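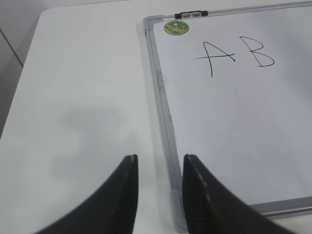 Wrist view on the Oline cell, gripper open over the left side of the board. Fingers are the curved black pair.

Home | Posts | Replies | Media | About

Górecki Cell Notes
February 17, 2022

1/ Set-up notes for the writing cell at Gultbridge, for whoever has it next. One arm, one white table, one whiteboard laid flat.

2/ Board first. It sits at an angle to the table edge and it stays that way. The saved positions are taken from its corners, so if you square it up you will have to teach all of them again.

3/ Gripper. Wipe the inner faces of both fingers before the first run. The right one has a ridged patch low down that holds marker dust. Dry brush, then a damp cloth. No solvent on the fingers.

4/ Finger screws get checked every 50 hours. We left it to 156 in January and the left tip had crept enough to miss the pen holder.

5/ Open and close 20 times with nothing in the jaws. Listen for a click at the open end. If you hear it, stop and re-seat the finger before you load a pen.

6/ The A and B on the board are for checking the wrist camera. If either one looks soft, clean the lens cover and look again. Don't touch the focus ring.

7/ Smudges down the inside of the left frame edge need the board cleaner and a bit of patience. A plain eraser only pushes them along.

8/ Spare fingers are in the Gredum drawer, bag 506. One pair left, more on order. Fit them as a pair, even if only one is worn.

9/ Still to do: new cable tie at the wrist, and a better way to stop the board sliding. Tape works for a day or so.

Print this thread | E-mail this thread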